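3.2 Simulated cell and gripper maintenance model

The simulated cell reproduces the two-arm platform used in the Stultitz trials, including the base, torso and both grippers. Setup follows the order used on the hardware. Joint zeros are loaded first, then the gripper offsets, then the pose of the head camera relative to the torso. Offsets are stored per arm, as the left and right grippers differ in finger length and are calibrated separately.

Calibration was repeated after every 197 episodes, or whenever the fingertip error at the home pose exceeded 2 mm. The threshold was set by Soo-ah Ki during the Domex runs and was left unchanged. Of the 87 recalibrations logged, 10 were triggered by the error limit and the remainder by the episode count.

Before each doorway episode the arms are brought forward of the torso and held while the controller checks for self-collision (Figure 4).
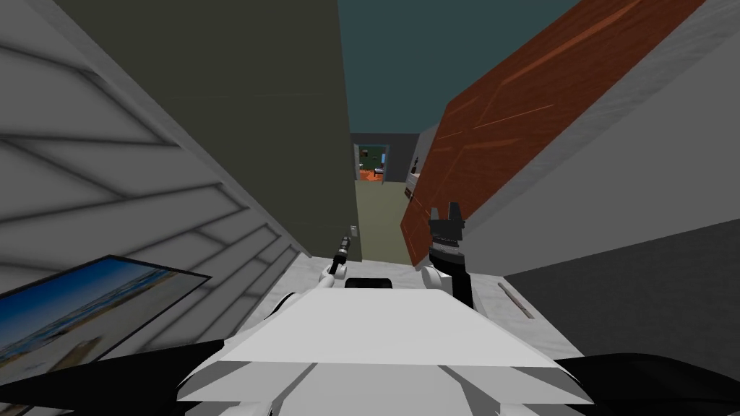
Figure 4. Start pose at the corridor entrance, door open.

If the check fails, the arms return to the home pose and the offsets are reloaded from the last accepted file. A second failure stops the run and writes the joint state to the log. Wrist friction was kept at the values reported by Cheon for all episodes.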